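Rullthorpe workshop passes 800 examples in bid to teach robot hands table manners

Jul 9, 2019

Anyone who has wandered past the old seed store at the back of Rullthorpe lately will have noticed the lights on well into the evening, and it's a pleasure to be able to tell readers what has been keeping everybody in there so busy. The small Trolix team has now recorded 800 examples for its learning system, Nijs, which is meant to pick up everyday kitchen and table jobs by studying how they are done, over and over again, until it can have a go by itself.

Each example is one short run of one job. An operator guides the pair of robot hands from start to finish, and the cameras and the joint sensors save everything along the way. Moving a bit of food onto a plate is the job of the month - a humble one, you might think, but it asks a good deal of a hand that has to close firmly enough to lift and gently enough not to squash the baking.

The food and the plate are put down in fresh spots between runs, so that Nijs doesn't simply learn one path by heart. A good operator gets through 50 runs in a shift, with a proper break in the middle, and the workshop has been running eight-hour days since the start of the winter program.

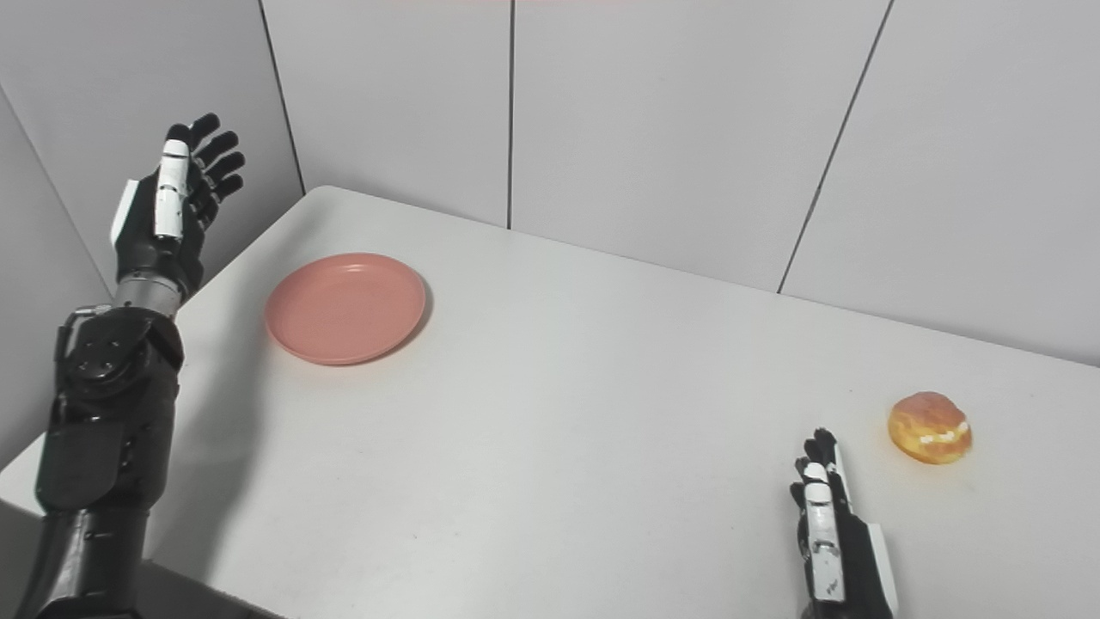 One reader from Dumoddale wrote in to ask whether all this effort could be saved by having the computer practise in a simulated kitchen, and said it seemed an awful lot of labour for a job a toddler manages before morning tea. The team does use simulation for plain reaching movements, and is quite fond of it, but soft food has so far been a poor fit. Pastry gives way under a fingertip in its own particular fashion, and the simulated kind has yet to behave very much like it.

Not every run makes it into the collection, either. Of those recorded to date, 178 have been set aside for a second look, mostly where the operator paused partway or the two hands got out of step with each other. Some will be kept after all and labelled as corrections, which can be handy for showing the system how to recover from a clumsy start.

Cups and cutlery are next on the list, and the team hopes to begin on those before the end of July. Trolix is also looking for a few more operators from Rullthorpe and Dumoddale. No background in robotics is needed, training takes a day and is paid, and steady hands are welcome - though patience, we're told, counts for rather more. Application forms are at the workshop's front counter.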